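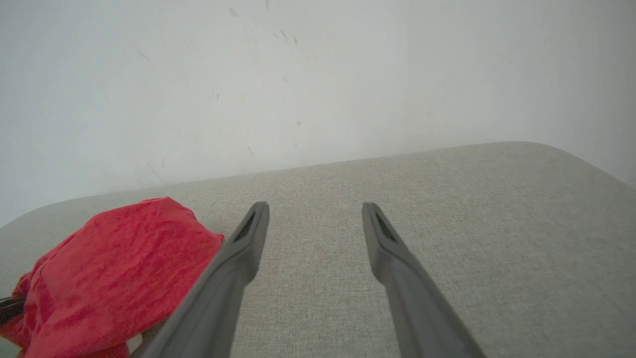 Friday, May 4, 2018

This guide covers cleaning a fabric-covered bench, ottoman or sofa seat at home with a vacuum, a bowl of suds and a few cloths. It works for ordinary dirt, body oil and most food marks. It won't fix sun fading or worn-through weave.

## Check the care tag first

Look under the seat cushion or on the underside of the frame for a tag with a letter code.

- **W** – water-based cleaners are fine
- **S** – solvent cleaner only, no water
- **WS** – either one
- **X** – vacuum only

If you have an X, do the vacuuming section and stop. If you have an S, follow the directions on the solvent bottle and keep the windows open. Everything below after the vacuuming is for W and WS.

No tag? Test a hidden spot at the back with a drop of suds, blot it, and come back the next day. Rings or color on the cloth mean you should leave the water alone.

## What you need

- Vacuum with a brush head and a crevice tool
- Clear dish soap, unscented if you can get it
- A bowl that holds at least 700 ml
- Four or five white cotton cloths
- A soft brush
- A fan

I use the Jondley brush, the small one with the short handle. Any soft nail brush will do the same job. Skip colored cloths, as the dye can transfer.

## Clear and vacuum

Take everything off the seat: throws, pillows, clothes waiting to be folded. Anything bright or newly dyed should stay off until the fabric is completely dry again. A new red shirt on a damp pale cushion can leave a pink patch that is much harder to remove than the original dirt. 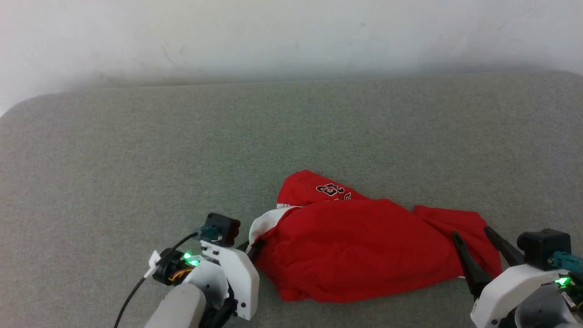
*Red shirt or jersey on the seat, to be moved before any water comes out.*

Vacuum the whole top with the brush head, going in one direction and then across it. Use the crevice tool along the seams and where the seat meets the wall or the back. Pull the piece out if you can and do the back edge too.

## Wash the surface

1. Fill the bowl with warm water and add a small squirt of soap. Whip it with your hand until there is a layer of foam.
2. Pick up foam only on the brush. Leave the water in the bowl.
3. Work a section no wider than your forearm, in small circles with light pressure.
4. Wipe with a cloth wrung out in plain water.
5. Blot with a dry cloth and press hard.
6. Move to the next section and overlap the last one a little.

Do the entire seat, even if only one corner is dirty. Cleaning one spot usually leaves a visible edge. My own bench is covered in Palomino, a tight speckled weave, and it showed a line the first time I tried to get away with half.

## Dry it

Point the fan across the surface, not straight down. Drying can take up to 31 hours on a thick cushion, less on a thin one. Stand loose cushions on their side. Don't sit on it, and don't use a hair dryer on high – some synthetic covers will shrink or go shiny.

Once dry, vacuum again lightly to lift the nap.

## How often

Vacuum every couple of weeks. Wash twice a year, or once if nobody eats on it. I do mine in May and again in September, when the windows can still stay open overnight.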